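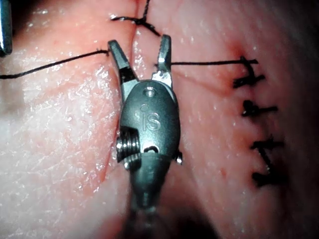
Trucos de mesa para la práctica de sutura con robot

Notas del taller de Hustania para los equipos que se presentan al concurso de Stornville. Valen igual para el turno del lunes y para los que entrenan por su cuenta.

Corta el hilo antes de empezar y déjalo a un lado de la bandeja. Con 59 cm hay para varios puntos sueltos; con más, se enreda en las muñecas de las pinzas.

Haz los puntos de uno en uno y recorta los cabos en cuanto cierres el nudo. Un cabo largo se cruza con el punto siguiente y acabas tirando del que no es.

Abre la pinza antes de bajarla al tejido y acércala despacio. No aprietes el hilo con la punta más de lo necesario: se deshilacha y luego no corre.
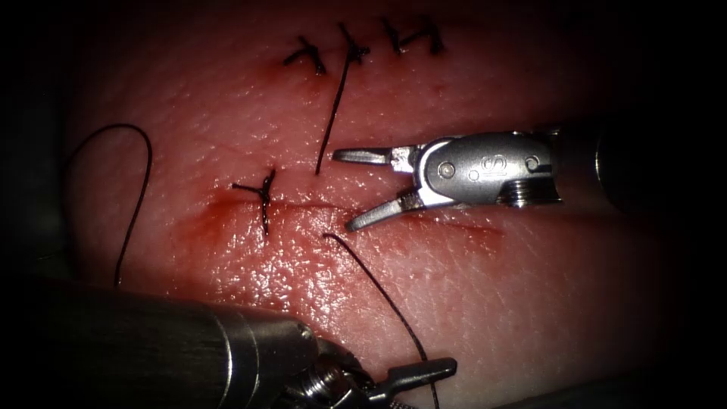 Puntos sueltos con hilo oscuro. El del centro de la fila de arriba conserva un cabo largo.

Si el nudo se afloja, no lo repases. Córtalo y repite el punto.

Para limpiar las pinzas, agua templada y cepillo blando, sobre todo entre las mandíbulas. Sécalas abiertas. El hilo sobrante va al bote del armario 11, nunca al fregadero.

Última actualización: septiembre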